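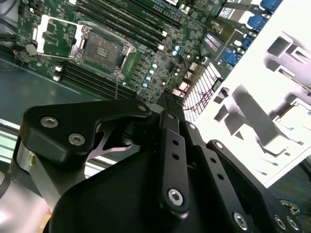

Rolteo replied that the gap is not a detector fault, and asked for the raw hourly files from both directions before anyone is sent out to cut new loops.

Ticket subject: Southbound volumes missing, Yule Road count station
Product: Durisine traffic count import
Site: Cirnunura, permanent station, two lanes each way
Priority: Normal
Status: Pending customer

Problem as reported
Station 19 shows no southbound volume after 2 p.m. on any day this month. Northbound is complete. The daily total is flagged as low and the station drops out of the monthly average, so the Yule Road widening request has no current traffic number behind it.

Steps taken
1. Pulled the hourly files from the roadside cabinet over the modem. Southbound records are present for all 24 hours. The counter is recording.
2. Compared file size before and after import. 92 rows missing from the first batch checked, all southbound, all afternoon.
3. Checked the loop detector inductance readings. Within range on all four lanes.
4. Re-imported the same batch by hand. Same rows rejected.
5. Opened the import filter settings. Maximum hourly volume per direction is set to 2000. Afternoon southbound runs above that with the detour in place.

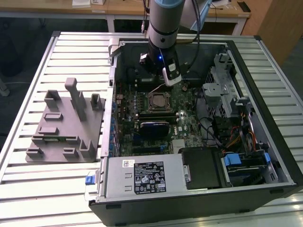
Page last modified: November, 4:40 p.m.

Cause
The volume ceiling was carried over from the old station template. The first hour above the ceiling sets an error flag on that direction, and the flag stays set until midnight. Later hours are thrown out even when they are under the limit.

Workaround
Raise the ceiling for this station only. Save, then restart the import service. A saved change is not read until the service restarts. Wait some 30 minutes for the queue to clear before checking the daily table.

Do not turn the filter off. Stuck detectors on other stations still need it.

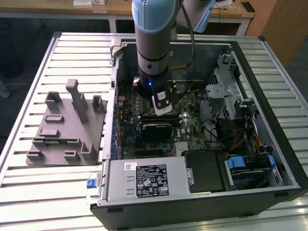
Desktop tower on its side, side panel off.

Result
First batch re-imported with the higher ceiling. All southbound rows accepted. The remaining batches have to be loaded one at a time, oldest first, or the monthly average is figured on partial days.

Still open
Rolteo to confirm whether the flag should clear at the next good hour instead of at midnight.
Customer to send the detour end date so the ceiling can be set back.
Monthly average for Yule Road not to be published until both are in.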